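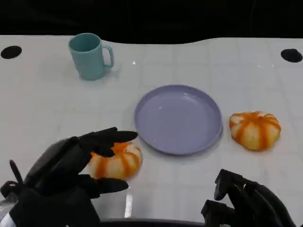

Foro Tanasarn > Celdas y montaje > Mano izquierda pierde repetibilidad al cerrar

hquispe
Buenas. Tengo una celda de dos brazos sobre mesa blanca brillante, manos negras de varios dedos, objetos de prueba: taza, platos y calabazas decorativas. La mano izquierda cierra bien en frío, pero después de 22 ciclos el pulgar queda corto y la calabaza rota al levantarla. Recalibré el cero 3 veces. Firmware de Vovgate al día. ¿Por dónde sigo?

waraporn_h
Tornillos de las tapas de articulación. En las nuestras se aflojaban y el dedo cogía juego lateral. Fijador de resistencia media y marca de pintura para ver si giran.

costeo_taller
No creo que sea juego. Si fuera juego fallaría también en frío. Mira la corriente del motor del pulgar, yo apuesto por temperatura.

hquispe
Corriente en frío 29 en la escala del programa. En caliente no la tengo, la saco mañana.
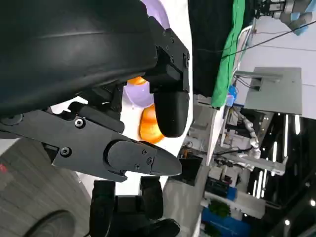

Los tornillos del dedo inferior los repasé con llave dinamométrica y dos giraron un poco. Los de la placa del dedo de arriba, nada. Sigo sin fijador, el bote estaba seco.

waraporn_h
Dos que giran ya son motivo. Desmonta la tapa redonda y mira el asiento antes de apretar más.

costeo_taller
O mira el brillo de la mesa. Con tablero blanco y luces encima, la cámara de muñeca se va de exposición y la pose del objeto sale desplazada. El pulgar llega a donde le dicen, pero le dicen mal.

sombat.k
Eso no explica que empeore con los ciclos. Haz la prueba sin visión: posición fija, objeto centrado a mano, y repites. Si falla igual, es mecánica.

hquispe
Hecha la prueba sin visión. Falla igual, a partir del ciclo 20 y pico. Abrí la tapa y el asiento tenía rebaba. Limpiado, fijador nuevo, tornillos a par. Lleva 667 cierres y el pulgar repite.

costeo_taller
Vale, mecánica. La exposición yo la fijaría de todas formas.

hquispe
La dejo en manual. Me falta hacer lo mismo en la derecha, ¿alguien sabe si las tapas son simétricas o hay que pedirlas aparte?

waraporn_h
En la nuestra eran distintas. Mira la referencia por dentro antes de pedir.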